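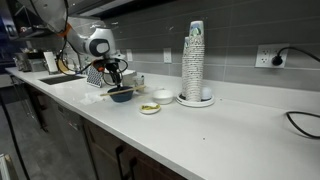 # Ustton kitchen trial: progress report to the Adebisi fund

Friday, May 22, 2020
Prepared by Murali Sundaram

## Where we are

The question you paid us to answer was whether a robot arm can clear up after lunch. The short reply is that it can clear up after some of lunch, provided lunch is in no hurry.

Since the March report we have moved from single objects on a bare table to a real counter with real clutter on it. Bowls, chopsticks, paper cups, a crumpled tissue, a saucer with a bit of something green on it. All of it is the sort of thing a person deals with in a minute while thinking about something else. The arm thinks about nothing else and takes 20.

## Results

We logged 303 attempts this period. An attempt counts as a success if the item ends up in the right place, whole, without anyone reaching for the stop button. Of these, 200 met the standard.

- **Bowls.** The best of the lot. Lowering the fingers inside and gripping the wall works far better than pinching from outside, which we spent most of April proving the hard way.
- **Paper cups.** A single cup is fine. A stack is a different animal: ask for the top one and you may be given several, or the whole tower on its side.
- **Chopsticks.** Poor. Laid across a bowl they roll as soon as anything touches the rim, and the planner treats the pair as one object until they part company.
- **Tissues.** The arm picks them up well enough. It also picks them up when they are clean and somebody was about to use them. Deciding what is rubbish remains the hardest part of the job, as anyone who has shared a kitchen will know.

## Problems

Fumeo's grasping software was updated twice and improved once. Aarne Räsänen has gone back to the earlier version for bowls and kept the new one for everything else - untidy, but it runs.

Cables are still a nuisance. The wrist wiring limits how far we can turn the gripper, and rerouting it cost us 3 working days we had set aside for wiping. Wiping has therefore not started.

## Money and next steps

Spending is on plan apart from crockery, which is over. We would like to move the underspend on travel across to cover it.

Before the next report we intend to:

1. Finish chopsticks, or formally give up on them.
2. Begin wiping, with a dry cloth first.
3. Repeat the bowl tests at the Clolembridge site, where the counter is lower and the staff less forgiving.

Loading a dishwasher stays in the proposal for year two. Please don't promise it to your board yet.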